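Progress report to Grallex: teaching by remote control, living room tasks
Period ending June

Summary

We said in the proposal that an operator wearing the Premov gloves could teach the robot to clear a coffee table in 400 demonstrations. We have now recorded nearly 400 and kept 66. I would rather report the second number, as the first one mostly measures how long the operators sat in the chair.

What we did

All sessions took place in the furnished room at the Haslam site. Operators drove both arms and hands remotely, starting with bottles and moving on to cans, fruit and finally the small glass cup. Bottles went best. The cup went badly enough that we stopped asking for it after 18 attempts.

The glass tabletop remains a problem. Depth readings jump wherever light reflects off it, and the operator loses track of how far the fingers are above the surface. Our supplier, Sirkilov, describes this as a calibration matter. We have recalibrated 5 times with no change I would be willing to put in a chart.
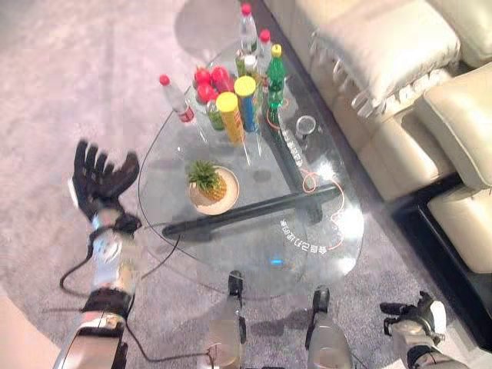
Most of the discarded recordings fail for dull reasons. The operator hesitates, opens and closes the hand several times, backs off and tries a different approach. A model trained on that learns to hesitate. We tried trimming the pauses automatically and the result was worse – the arm motion came out jerky and the grasp timing was off.

There is also the question of whose skill we are recording. The kept runs come overwhelmingly from our most practiced operator. The proposal assumed a newcomer could produce usable data after a morning's training, and I see no evidence for that yet.

Trained policy

A first policy trained on the kept runs can pick up an upright bottle when it stands clear of the others. In a crowded group it usually knocks a neighbor. I do not consider this ready to demonstrate.

Next period

We will put a matte cover on the table for half the sessions and compare. We will also try guiding the arm directly by hand for the approach, using the gloves only for the grasp. No extra money is requested. I do ask that the milestone on cluttered tables be moved back until the comparison is done.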